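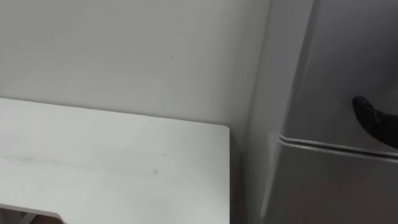
Gripper tip at the upper door of the refrigerator, just above the seam.

Workshop tips: teaching a fridge door by hand and by remote

Updated 24 September 2026

These notes cover recording demonstrations of door opening on a household refrigerator, two-door type, with either hand guiding or a leader arm. They assume the arm is already calibrated and the recorder runs. Settings are the ones used on the Nusholm bench; change them for your own arm.

Before recording

Decide where the episode starts and write it down. We start with the gripper clear of the door by a hand's width and the fingers half open. If the start pose drifts over a session, the policy learns the drift along with the task.

Check that the refrigerator does not rock. Push on the upper corner with a flat palm. If it moves, adjust the front feet until it stops. A cabinet that shifts a little on each pull will put a different door position into every episode, and you will spend an evening looking for a calibration fault in the arm.

Clear whatever stands next to the cabinet on the hinge side and on the handle side. A table beside it is fine if the elbow can pass over. Run the arm through the full swing once with the recorder off, at low speed, and watch the elbow instead of the fingers.

Clean the door edge and the fingertips with a damp cloth and let them dry. Grease changes the pull more than you would expect. Do it at the start of each session and again at the halfway point.

Hand guiding

Use hand guiding for the first contact and the first part of the pull. You feel the seal let go, and you can slow down before it does.

Hold the arm behind the wrist, with one hand. Two hands tend to fight each other and the joint traces come out with a ripple in them. Keep your fingers away from the force sensor flange, or your grip will be logged as contact force.

Stand so that your body stays out of the head view. On the Nusholm bench that means standing behind the shoulder and reaching forward. If you have to lean in, record the episode anyway, then mark it and look at it later. Most of ours had a forearm across the lower door and were dropped.

Gravity compensation must be set for the finger in use. Swapping to a heavier finger without changing the payload value makes the arm sink when you let go, and the sink shows up as the last second of every demonstration.

Remote control

Use the leader arm for the swing and for closing. Hand guiding through a wide arc twists your own wrist, and the path gets a flat spot in the middle.

Scale the leader motion down for the approach. A ratio of 3 to 1 works for us: the leader moves three times as far as the follower. Switch back to 1 to 1 after the door is free. Make the switch with the arm at rest. Changing scale in motion gives a step in the commanded position.

Look at the head camera view only, at least for the episodes you intend to train on. If you glance past the screen at the real door, you are using depth the policy will not have. Operators who do this produce very smooth recordings that do not train well. We put up a curtain.

Brushed metal is hard on depth sensing. The edge between the doors catches the light and can read as nearer or farther than it is. Even, diffuse light helps. We turned off the spot over the counter and left the ceiling panels on.

Set the follower force limit before the session. Ours trips at 90 newtons. Lower than that and the seal on a well closed door stops the arm; higher and a missed grasp can mark the finish.

The approach

Come in from the free side of the door with the finger angled toward it. A finger that arrives square to a curved edge tends to slide along it. A rounded fingertip is more forgiving than a flat one.

Touch, pause, then load. The pause should be long enough to see in the trace, half a second or so. It gives the policy a clean boundary between moving freely and being in contact, and it gives you a place to cut the episode if you want to train the two parts separately.

Vary the start pose on purpose. Move it a few centimeters in each direction between episodes, on a written schedule. Variation left to the operator bunches up near the comfortable spot.

Pulling and swinging

Pull straight until the seal opens, then follow the arc. The common mistake is to start the arc early, which loads the finger sideways. If the side force trace rises before the pull force drops, throw the episode out.

Do not correct a slip in the middle of a clean set. Let it slip, stop, save it under a separate tag, and start over. Recoveries are useful, but they should be recorded as recoveries: begin from the slipped pose and finish the task from there.

Let the door rest open for a second before ending the recording. Episodes that end while the door is still moving teach the arm to stop early.

How many

Our set for one door was 400 episodes after cleaning, from 819 recorded. That is a poor yield. The early sessions in February account for most of the losses, nearly all from a body in view or a late start pose. The later sessions kept almost everything.

Split the set by session when you hold data back for testing. A random split puts near copies of the same episode on both sides and the score means very little.

Files and labels

The Vemitz recorder writes joint states and video on separate clocks. Tap the table with the gripper at the start of each file and line up the two streams on the tap. Lucero format exports keep the offset if you enter it before export - after export it is lost.

Label the door (upper or lower), the method (hand or remote), the scale ratio and the finger type. Put the force limit in the session header. Free text notes go in one field and stay short.

Faults we see often

Arm hums in contact: stiffness too high for hand guiding. Drop it one step.

Follower lags the leader on the swing: check the network before the gains.

Finger pad peels at the tip: replace both pads, not one. The Bralbridge pads need a full night under a clamp before use.

Door closes itself during the end pause: the cabinet leans forward. Raise the front feet slightly and redo the start pose.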